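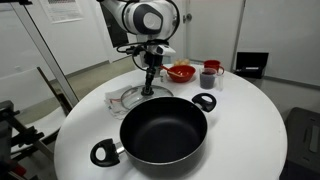
The Savine Table Collection covers the ordinary equipment of a shared kitchen: pots, lids, bowls, cups, linens and the small amounts of food and drink left among them. Items are recorded as they stand on the table, and each is entered under its plainest name. A nonstick pot with two loop handles and its glass lid with a black knob, for instance, are entered as two items, because the lid lies flat on the table behind the pot. The red bowl and the wooden spoon inside it are likewise separate entries, linked by the field `held_in`.

## Contents

- `items.csv` - one row per item
- `settings.csv` - one row per table setting
- `terms.md` - the list of permitted names

## Naming rules

1. Use "pot" for any deep vessel with two handles. Use "pan" only where there is one long handle.
2. "Cup" and "mug" are not interchangeable. A mug has a handle.
3. Drinks are entered by color unless the contents were noted at the time of setting. "Purple drink" is acceptable; "grape juice" requires a note.
4. Bread is entered as `bread, pieces` or `bread, whole`.
5. Folded cloths are entered as `napkin` up to the size limit given in `terms.md`, and as `towel` above it.

## Known issues

Entries made before February use "saucepan" for both pots and pans. Of the 100 settings in this release, 15 have not yet been corrected. In 3 settings the lid was not linked to its pot.

## Maintenance

The collection is maintained by Deirdre Ó Súilleabháin at Nondetlow. Aidan McGrath reviews changes to the term list. Proposed terms should be sent with the setting number and the existing entry.

Last revised: August 2020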